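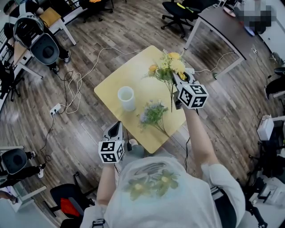 Figure 1. Yellow artificial stem held over the table, with the cup and a second sprig below.

3.2 Materials and setup

The flower arranging task used artificial stems only. Fresh stems were ruled out in January after the first planning session, as they bend and drop petals between trials. The stems were ordered from Drendby and sorted by color before use. Each arrangement was built on a square light-yellow table, with a white translucent cup as the container.

Stems were laid flat on the tabletop at the start of a trial and placed in the cup one at a time. The order was left open. A trial was scored complete when all stems stood in the cup without support for 10 seconds. Of 358 trials, 307 met this condition. Most of the remaining trials ended with the cup tipping over. The stems with side sprigs were the main cause - they catch on the rim and shift the load to one side.

3.3 Reference arrangement

A finished bouquet in a small vase served as the reference for fullness and height. It combines white daisies, rose-like buds, puffy pale blossoms and fern-like greenery. The larger daisy is set low at the front and the greenery fans out above.
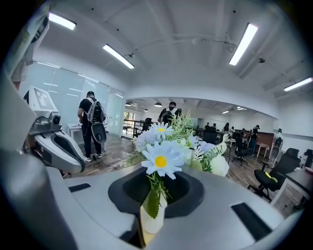

Figure 2. Reference bouquet in the cream-glazed vase.

Long leaves were allowed to hang over the rim, and this was not scored as a fault. Urmila Rathore checked the scoring sheets on May 12, 2023. Two sheets with missing stem counts were returned for correction. The corrected values are used in Section 4.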